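Notebooks > Grondinau bench > Gripper trial, Gimus kit

We use cookies to remember your preferences and to see which pages get read. Accept all | Manage settings

December, second week with the kit, afternoon

Picking up from where I stopped before lunch. The Gimus retrofit kit is still on loan to us, and Rosalie Grabner wants a yes or a no from the bench before the purchase request goes upstairs, so I am trying to write down everything, including the small stuff I would normally keep in my head and lose by spring.

The price on the quote is 1,420 for the kit, and that covers the fingers, the bracket set and the license for Ondo, their grasp planner. Spare fingertips are extra and the quote doesn't say how much extra, so I've written to ask. I do like these people — their support desk answered my last message within the hour and never once told me to restart anything — but I would like that number on paper.

Setup was easier than I feared. The manual says 12 steps and it is 12 steps, although step nine has you undo part of step seven, and I did it twice before I caught on. Calibration ran fine on the second try. The first try was my own fault (I had left the old tool offset in from the Lund gripper, and the arm very politely went to the wrong place every time). If you come after me, clear the offset first!

Firm boxes and bottles have been a pleasure. I set the force limit at 800 on the Ondo slider, which has no units printed next to it, and left it there all morning. I keep meaning to work out what it corresponds to in real force with the little scale from the drawer. Dull job, but we can't compare anything with the Lund numbers until somebody does it, and I suppose that somebody is me.

Drinks cans are the part I care about most, because the sorting job is mostly cans and they arrive in every state from perfect to flattened. The planner's preview draws them all as tidy cylinders. I'd love a setting for soft or dented items and have put that on the wish list for Gimus, along with a brighter preview window and a cable that is a hand's width longer.

Cans over the open carton, duct tape on the finger, fingertip against the side of one can and the finger lying across both:
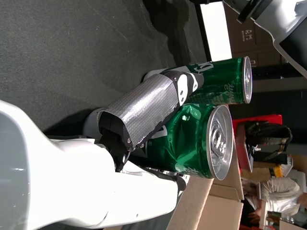

Can the kit be used without the Ondo license?
The fingers will open and close from our own controller, so plain position moves are fine, but grasp planning and the force slider both live inside Ondo and stop when the license does.

Rosalie asked how many licenses we'd need. I said 2, one for the bench and one for the cell next door, and she wrote it down without wincing, so I'm hopeful.

Still to do: scale test on the slider, fingertip price, fresh roll of tape, and put the Lund offset file somewhere I won't load it again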